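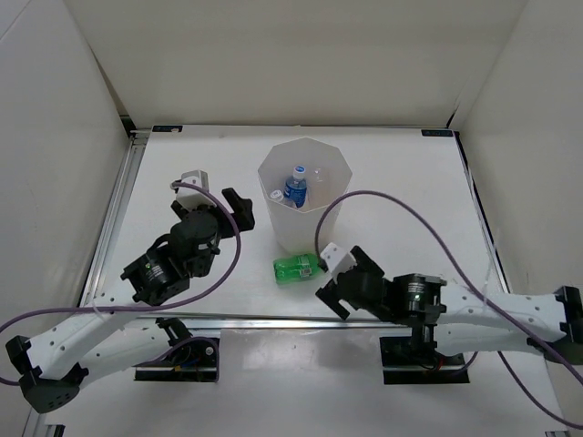 Talks > Packaging > Speaker notes

Deposit return, slide 4. Basterero ran its trial with 94 shops and took back 3681 containers. Sorting at the counter was by material only. Bottles handed in with the cap on, like the one standing with the blue label, went into the same bin as the rest. Pause for questions on caps.

Slide 5. Lykkegaard pays per unit, Damau pays by weight. Weight favors thick plastic – give the 500 ml case. Handling fee stays at 20 percent in both models.

Slide 6. Labels. Barcode must stay readable at return. Skip the Flindeo chart if short on time.

Last updated: 2/8/20

Contact | Copyright Basterero | Back to top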